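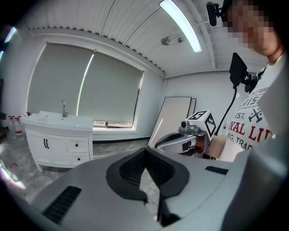
Vanity units: moisture, hinges and waste fittings

Most vanity cabinets fail from the bottom up. Water gets into the cut edge of a panel, the board swells and the paint or foil lifts. Once swollen, chipboard does not go back to size, so the work is all in prevention.

Sealing the edges
Empty the cabinet and look at the hole cut for the waste pipe and at the lower edge of each door. Bare board in either place should be sealed. Sand lightly, wipe off the dust and brush on two coats of oil-based primer, leaving each to dry overnight. Riltico edge sealer also works but is slow to cure in February if the room is unheated.

Silicone joint
Cut out old silicone with a plastic scraper. Clean both surfaces with methylated spirit and let them dry. Run a 5 mm bead between basin and wall, smooth it once with a wet finger and leave it alone. Going back over a bead that has started to skin will tear it. No water on it until the next morning.

Door hinges
On the usual concealed hinge the front screw moves the door sideways and the rear screw moves it in and out. Height is set at the mounting plate. Turn each screw half a turn, close the door, check the gap, repeat. A screw that spins freely has lost its hole: glue in an 8 mm dowel, trim it flush and drill a fresh pilot hole.

Drawers
Vacuum the runners before putting anything on them. Wooden runners take candle wax. Metal ones take a little dry lubricant (Farden or similar). Oil collects fluff.

Slow waste
Put a bowl under the trap and undo the two nuts by hand. Wash out the trap, check that the rubber washers are seated flat and refit hand-tight. Pliers crack plastic nuts.

Limescale on taps
Mix white vinegar 50:50 with warm water, soak a cloth, wrap it round the spout for 20 minutes and rinse well. Keep vinegar off marble and other limestone. Do not mix it with bleach or use it straight after a bleach cleaner.

See also: Re-washering a dripping tap; Levelling a cabinet on an uneven floor.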